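Shelf Life: The Back Room Gallery

We moved into the old Feladley building in June with 27 boxes, 8 of them labelled "misc" and the rest labelled by someone who had given up. What follows is a record of where it all went. The shelving was already in the room when we got the keys, and everybody agreed it was a good colour for shelving – grey, like our mood while carrying things up to it.

The system, such as it is, runs on clear plastic bins. We tried opaque ones at the Cusell Street place and lost a perfectly good label maker for most of a winter. With clear bins you can at least see what you're failing to put away.

Blue cables got a bin to themselves on the middle shelf, on the left, and that has been the great success of the whole move. Other colours are on their own for now. I have asked that they be coiled before they go anywhere, and my request has been received with interest.

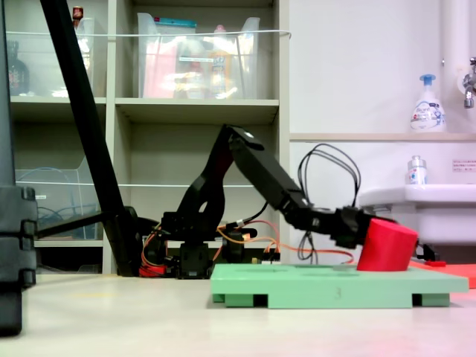 The upper shelves were meant to be for things we use once a month. They have become the shelves for things we can't classify, so the bin up on the right has taken in a pink package and a tub with a teal lid, and both seem settled. I've stopped asking what's in the tub.

Soap lives on the wooden ledge by the white wall, in the pump bottle with the blue head. It was moved to the sink twice in the first week and came back both times. The ledge has won.

Tabletop rules, for anyone new: whatever is on the table at five o'clock may stay on the table, provided you can name it. This was the Genda compromise, after the café downstairs where we argued it out over $267 worth of flat whites (nearly all of them mine).

Still to come: a proper home for bottles, a lid for every bin that started out with one, and the 200 adhesive labels we ordered from Mac an tSaoi, which arrived promptly and have been put somewhere safe.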